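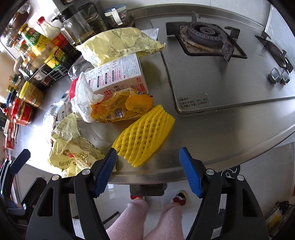
Packaging should be cleared before the stove is lit, and kitchens should be laid out so that this is the easy thing to do. Most are laid out the other way. The counter beside the burners is the first free surface on the way in from the door, so the shopping gets unpacked there. The food goes into the cupboard and the wrappers stay: bags, paper towel, a carton, the foam net off a piece of fruit.

Foam net is the worst of these. It weighs almost nothing, a draft will move it, and it softens quickly near heat. Thin plastic bags behave much the same. A carton is slower to catch but stands taller, and people drape things over it.

I measured my own kitchen in Elham last March. The clear steel between the burner ring and the nearest wall is 29 cm. The bin was 253 cm away, around a corner. I moved it under the counter and the pile mostly stopped forming.

The usual advice is to tidy as you go. I think it asks too much of memory and too little of the room. Put an open bin within arm's reach of where bags are emptied, and keep the strip next to the burners for pans.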